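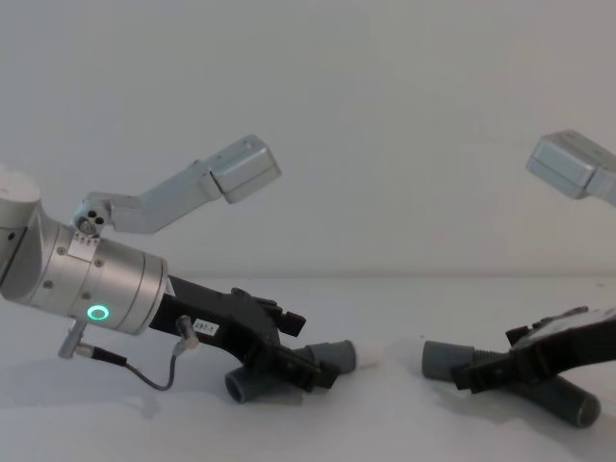 I have lost more tabletops to "quick wipes" than I care to admit, so this page is all about white surfaces and how to keep them white. Mine is a big old desk in the back bedroom that I use for sewing, gluing, sorting seeds and (when the kitchen is full) rolling out cookies. A plain white tabletop against a pale gray-white wall looks so fresh and calm, but it shows every single thing you do to it! Pencil, coffee, the pink off a grocery flyer, all of it.

First, the everyday clean. Warm water, one drop of dish soap in a bowl, and a cloth you've wrung out until your hands hurt. Wipe, then go over it with a dry towel right away. I used to let it air dry and wondered why it always looked streaky.

Pencil marks come off with a white eraser. Not the pink kind, please, I did that once and had a lovely salmon smear for a week. Ballpoint is harder. Dab on a little rubbing alcohol with a cotton ball, count to ten, and lift it straight up. Try it on the underside first if your top is painted. My neighbor Ferenc Oláh skipped that step and now keeps a fruit bowl over the spot.

For tea and coffee rings I make a paste with baking soda and water, about like toothpaste, and leave it on for 3 minutes. Rub very lightly with your fingertips. Those melamine sponges work too, but they're a fine sandpaper really, and if you have a glossy finish you'll end up with a dull patch that catches the light every evening.

Dried glue: a hair dryer on low and an old plastic card. Go slow and hold the card nearly flat. Super glue I leave alone until it's fully hard, and then I usually get most of it with the card and live with the rest.

Cords are the other thing. Dark ones leave gray scuffs on white if they get dragged back and forth all day, so I loop mine up with those little stick-on clips under the back edge. I paid $1.13 for a bag at a yard sale in February and I'm still using them.

Walls next! Dust before you wash, always, or you'll just be painting with mud. Start at the bottom and work up so the drips don't run down over dry dirt and leave tracks. I use the same soapy water as for the desk, changed often, and a flat mop for anything higher than my shoulder. Around light switches I spray the cloth and never the wall.

Still hunting for something that gets turmeric out. Lemon juice and a sunny window faded mine to a pale yellow, and that's as far as I've gotten.

Last updated: February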